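Gripper Pad Checks Before You Record: What Holds Up
August — by the Fustside bench notes editor

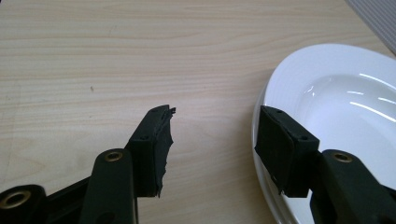
Most pad-care rules I've been handed are habit dressed up as a standard. The Rangate checklist has 66 lines and spends one on the contact faces. Start there anyway. When one finger's face has gone ragged along its edge and the other is still smooth and square, treat the two as a mismatched pair, especially before handling a glazed plate.

1. Open the fingers and look at both faces from above.
2. Pull lightly on any stray fibers. If they lift, strip the whole face.
3. Replace both sides together. One new pad facing one old one is a poor bargain.
4. Check the linkage joints for play — by hand, no tool.
5. Close on a scrap plate, then log it.

Some shops swap pads every 600 cycles. I'd like to see where that number came from. Inspect every 100 and write down what you find.

Recent items
Testix log sheets: worth keeping?
Østergaard joint play notes
Who reads the cycle counter?

Contact | © Fustside | Back to top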